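Changing the phone company, finally

I put this off since September. My old plan with Vesine had gone up twice, and the second letter said I would be paying 173 dollars a year more than when I signed. I don't use the phone much. I call my sister, I check the bus times, and I read in bed longer than I should.

I looked at 2 other companies, Plarker and Imai. Plarker has a shop near the library, so I went there first. The man at the counter was polite but kept coming back to a family plan, and I live alone. Imai does everything by mail and on the website. The plan I picked has 2000 minutes a month, which I will never use up, and enough data for the bus times.

Keeping my number was the part I worried about. You have to ask the old company for a transfer code before you cancel anything. Vesine has this under Account, then Services, then a link in small type at the bottom. The code came by text the same afternoon. I typed it in wrong the first time, a zero for the letter O.

The phone had no service from lunch until a little after four. Then it came back with the new name at the top of the screen. My voicemail greeting was gone and I had to record it again. All the old messages were gone too, and I had wanted to keep one of them, so write down or save anything you care about first.

The last Vesine bill came in February 2025 and it was for a partial month, as they said it would be. I have set the new one to pay from my checking account on the fifth. Next is the internet at home, which is with Ultex and has its own contract until the summer.

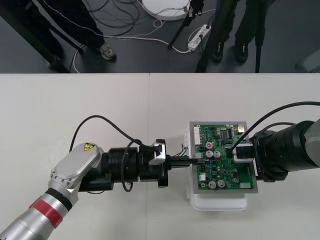
I'll call them when that gets closer. I want to find out first if they charge for sending the box back.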